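Sound limits for an outdoor folk night in a small park?
Posted by Liam Whiteley, October 21, 2021

I help run a small music series in Skultbridge. In August we put on our first outdoor night, five acts from early evening until ten. It sold 708 tickets and we'd like to do it again next year, with a brass band to close. The town office now says we need a sound plan before they renew the permit. Has anyone written one? Do we have to hire a consultant? I can do the typing myself, I just don't know what goes in it.
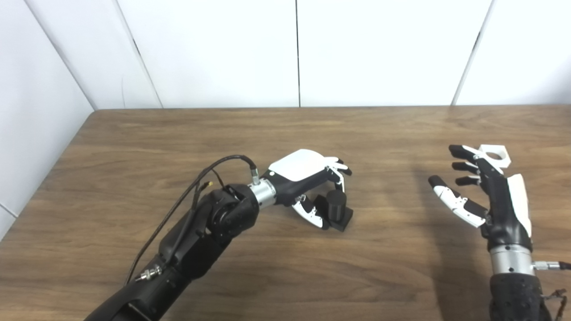
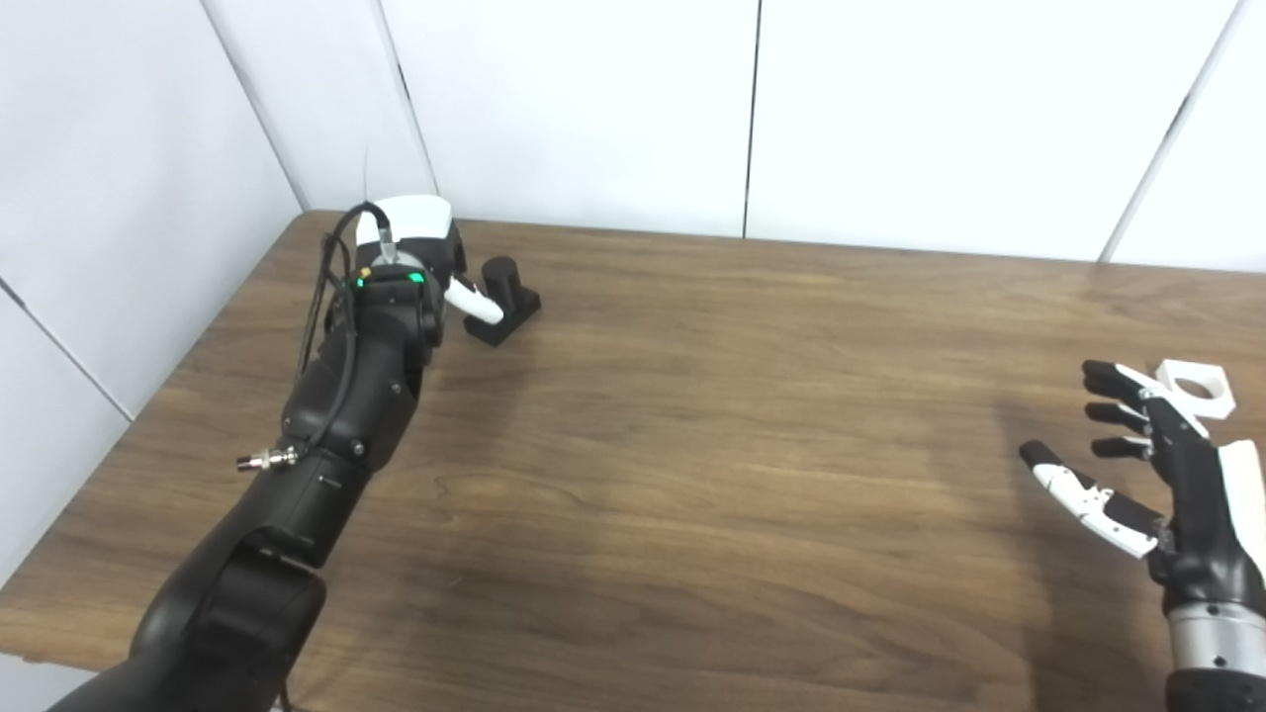 Both taken at the wooden table.

The park holds 800 and the nearest houses are across the road from the stage.

Aniela Mazurek
We did ours without a consultant for the Nondberg weekend. It came to three pages. They wanted a map with the stage and the speakers marked, start and finish times for each act, the name of whoever is at the mixing desk, and a phone number that gets answered during the show. Ask the office which level they measure and where they stand to measure it — ours took the reading at the closest front door, not at the desk. Turn the stage away from the houses if the ground allows it. Put the brass band on earlier too. You can't turn down a trombone.

fortin_sound
just rent a limiter

Sollon
A limiter only helps with what goes through the speakers, so it won't do much for the band. I'd add soundcheck times to Aniela's list. We had more complaints about the afternoon check than the concert. Also drop a letter at the nearby houses two weeks before, with the finish time in large type. Our printing cost 80 dollars and the calls mostly stopped. Check whether your permit covers the full 800 or only seated places, as ours had to be amended.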